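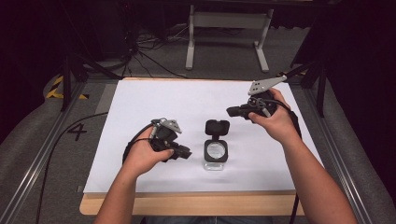
Folie 1: Zwei Handgreifer, ein Glas mit Klappdeckel, Platz 4

Sprechnotizen »Regeln, die am Tisch überleben«, Werkstatttreffen Pinville, März

Begrüßung kurz halten. Folie 1 stehen lassen, bis alle sitzen.

Einstieg: Unser Regelwerk bei Clanix hatte zuletzt 197 Punkte. Ich habe es geschrieben, ich darf das sagen: Gelesen hat es der Drucker. Heute geht es um die paar Regeln, die danach noch übrig waren.

Regel eins, der Untergrund. Weißes Papier auf die Tischplatte, groß genug für alles, was bewegt wird. Wir hatten früher eine Vorschrift zur »geeigneten Arbeitsfläche«. Darunter verstand jeder Standort etwas anderes, Cunwood zum Beispiel eine Tischdecke. Kurze Pause für den Lacher. Falls keiner kommt, weiter.

Regel zwei, Kabel. Auf die Folie zeigen: Eins läuft links über die Tischfläche, eins am rechten Unterarm entlang, und auf dem Boden liegt auch noch genug. Frage ins Publikum: Wer würde das so abnehmen? Hände zählen lassen, nicht kommentieren. Dann unsere Formulierung vorlesen: »Kein Kabel zwischen Greifer und Objekt.« Am Glas ist der Weg frei, die Regel ist erfüllt. Für den Fußboden gilt ein eigenes Blatt, und das Blatt ist strenger als seine Leser.

Regel drei, Ausgangsstellung. Objekt in die Mitte, Greifer links und rechts davon, Backen nach innen. Die Höhe geben wir nicht mehr vor. Im ersten Entwurf stand ein Maß, dazu ein Lineal, und nach einer Woche war das Lineal weg. Wer die rechte Hand etwas höher hält als die linke, darf das.

Regel vier, Zustand des Objekts notieren. Deckel offen oder zu gehört ins Protokoll, bevor der Durchgang beginnt. Klingt banal. Wir haben rund 2.000 Durchgänge, in denen im Feld »Zustand« das Wort »normal« steht. Was an einem Glas normal ist, konnte mir bis heute keiner erklären.

Regel fünf, Platznummer. Die Zahl steht auf dem Boden, im Protokoll steht dieselbe Zahl. Wird ein Tisch verschoben, gilt die Nummer am Boden. Darüber haben wir 2 Sitzungen lang verhandelt. (Nicht ausführen, sonst wird es eine dritte.)

Übergang zu Heo: So heißt unser Prüfbogen, eine Seite, Vorderseite. Ein Exemplar herumgeben und am Ende wieder einsammeln, das letzte Mal fehlten 2.

Falls jemand nach Normen fragt: Unsere Hausregeln ersetzen keine Risikobeurteilung. Den Satz bitte wörtlich sagen, die Rechtsabteilung sitzt hinten.

Fragerunde zehn Minuten. Folie 1 dafür noch einmal auflegen, Mikrofon an die erste Reihe.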